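Chapter 4

What the Visitor Sees

Learning goals

By the end of this chapter you should be able to:
tell a demonstration apart from a test
list the questions a visitor can fairly ask on an open day
write a one-page visit report that keeps what you saw separate from what you were told

Key terms: demonstration, trial, intervention, teleoperation, success rate, reset

Every robotics lab that opens its doors to the public has a favourite task. It is usually something from the kitchen or the classroom, because visitors already know how hard those jobs are, or believe they do. Folding a towel is popular. So is pouring cereal. At the Bestgate open day in April, the favourite task was the whiteboard: one arm to write, one arm to wipe.

I went along with 30 students from the evening course, most of whom had never stood near an industrial arm. They were impressed. I was less so, and we argued about it on the bus home. This chapter grew out of that argument.
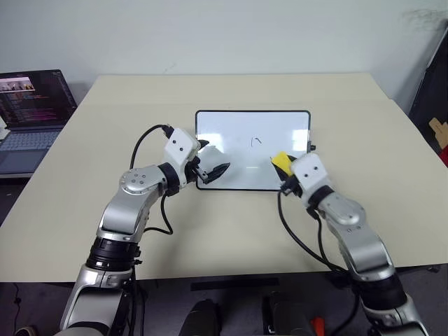 Graça Serrano
Senior Lecturer, Automation and Society

Consider what the whiteboard task asks of a machine. A marker has to meet the board at a sensible angle and with enough pressure to leave a line. Too little and there is no line, too much and the tip is crushed or the board slides away. Wiping is more forgiving. A block can be held a bit crooked and still clear a patch, and if it misses some ink it can go back. When a host tells you that the robot "writes and erases", you have been told about two jobs of very different difficulty in one breath. Ask which of them they would rather be judged on.

Our host for the afternoon was Yvette Gagnon, who had been with the Bestgate group for three years and was patient with us. She explained that the control program was called Flilow and that it had been trained on 237 recorded runs of the whiteboard task. I asked how those runs had been gathered. A person had guided the arms through each one, she said, and the program learned from the recordings. I asked whether failed runs were in the 237. She said they were not, and that they had been thrown out early on to save storage.

There is nothing dishonest in that. But notice how the number changes once you know it. A visitor who hears 237 is likely to think of 237 successes in a row. What it tells you is how much practice material was kept. It says nothing about how often the trained program gets the job done, and for that you need a different number, collected in a different way.

4.1 Demonstrations and tests

A demonstration shows that something can happen. A test tells you how often it happens, under conditions somebody wrote down beforehand. The two can look identical from behind the rope. The same arms move over the same table, and people clap at the end of both.

The difference lies in the paperwork. Before a test, the team decides how many tries there will be, what counts as a success, where the objects may be placed, and what happens if a person has to step in. Each time a person steps in is called an intervention, and a report that leaves out interventions is close to worthless. Putting everything back for the next try is called a reset. Resets are worth watching closely. If a staff member sets the eraser down with great care, lining it up by eye, then the program may need it to be exactly there.
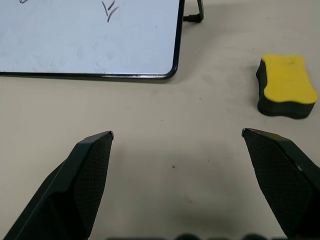
Where an object starts is one of the conditions that should be written down, along with which way it is turned. An arm that can pick up a block lying lengthwise may be hopeless when the same block is given a quarter turn. I asked Ms Gagnon how far an object could be moved before the program lost it. Her answer was "a fair way", and I wrote that in my notes in quotation marks. Students should get into the habit of doing the same. A vague answer is still an answer, and it belongs in the report in the words you were given.

She did send me a sheet afterward, which I appreciated. It listed 393 trials across all tasks, with the whiteboard work lumped in with drawer opening and cup stacking. The colour chart was handsome. No task had its own success rate, and "success" was not defined anywhere on the page. When I wrote back to ask, I was told that a breakdown was planned.

4.2 Five fair questions

None of the questions below is rude, and a good host will have heard them before.

Is anyone controlling the arms right now, in whole or in part?
How many tries were made today, and how many worked?
What counts as a success, and who decides?
What may I move before you run it again?
When did it last fail, and how?

The last question gets the best answers. Engineers enjoy talking about failure far more than their publicity people would like – so ask it when the publicity people are at the coffee table.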